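4/19/24
Gripper comparison in the sim, continued

Picked this up again after lunch with a big mug of tea and my notes from last time, which I could mostly read. For anyone joining late (hello Kaisu, I know you asked for the long version): we want to decide which of the two hands goes on the arm for the July visit to Manninen, and we want to decide it in simulation first so that we aren't swapping couplings on the real arm every half hour like we did in the winter.

The two candidates are still the Wasano parallel jaw, which opens to 85 mm, and the Ukeo three-finger, which is the one everybody likes to look at. Same arm, same controller, same wrist camera settings for both. I have kept the grip force limit identical too, although I think that is a little unfair to the Ukeo, and I'll come back to that below.

Spent the first part of the session just on the table. The old flat tabletop model is gone and the perforated one is in. I was worried about the holes, because every little oval adds edges and I had visions of the physics grinding to a halt, but Damlow's trick of using a plain slab for collisions and keeping the holes for looks only works very nicely. The cameras get the pattern, the contact solver never hears of it. Step time went back to what it was before. I was so pleased I went and told two people who had not asked.

Then I loaded the mixed layout: the big yellow basket on the left, the gray crate at the far end, the cup and the spray bottle out in the middle, and the small stuff nearer the arm. White cabinet on the right as usual.

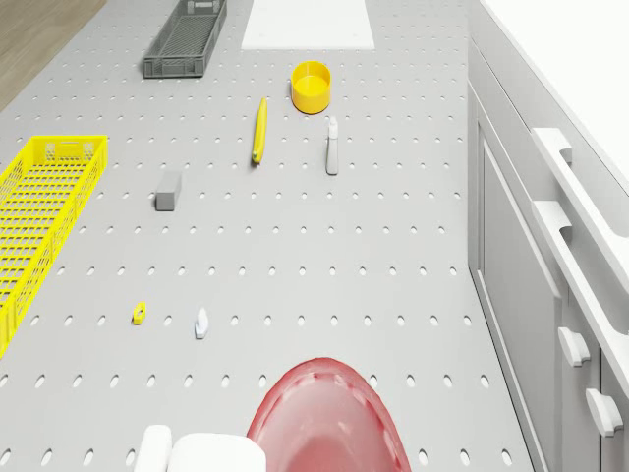 Mixed layout on the new perforated top, arm end at the bottom.

Jaw first. 16 attempts on the small gray block and no drops, though I did have to lower the approach a touch because the fingertips were closing on the upper edge and tipping it. The yellow cup is a different matter. With the jaw I have to go over the rim, one finger in and one out, and the rim is thick enough that the planner gets fussy about clearance. When it agrees to go, it holds beautifully. When it doesn't, it sits and thinks and then gives me a timeout. I raised the planner limit to 900 ms and that cured most of it, but I don't love it as a fix and would rather find out what it is fretting over.

The three-finger is the opposite story! It takes the cup from outside without any drama at all, and the spray bottle as well, as long as the hand comes down well clear of the nozzle. On the gray block it is only so-so. The third finger has nowhere useful to go on a small flat-sided thing and tends to push the block around before the other two have settled. I tried 4 different preshapes and the narrowest was the best of them, so that one is now the default in the config. Please don't change it back without leaving a note.

The tiny yellow ring beat both hands. The jaw pinched it a few times by luck. I suspect our collision shape there is too coarse and has the hole filled in, in which case neither gripper is being given a fair chance, and I'd ask everyone to ignore the ring numbers until I've had a look at the mesh.

About the force limit: Kaisu thinks we should set it per finger instead of per hand, and having watched the cup runs back I've come around to her view. Spread over three fingers, the current limit is rather timid. It would mean rerunning all the Ukeo trials, which is a bit of a sigh, but they can go overnight and I'll be asleep anyway.

One small nuisance to record. The wrist camera exposure drifts when the arm swings toward the cabinet side, I assume from all that white. Depth is fine, it's just the color picture that goes pale and the yellow items start to wash out. I have pinned the exposure by hand for now (value is in the run file) and the detector seems happier.

To do, in no special order:
check the ring mesh
per-finger force limit, then rerun the Ukeo set
ask Damlow whether the slab trick carries over to the basket, all those square openings must cost us something
long yellow object, both hands, approach from the side as well as from the top
put the planner limit back and find the real cause

Logs are in the shared folder under the new table name. The earlier runs on the flat top are still there, so do check which table you're looking at before you compare anything.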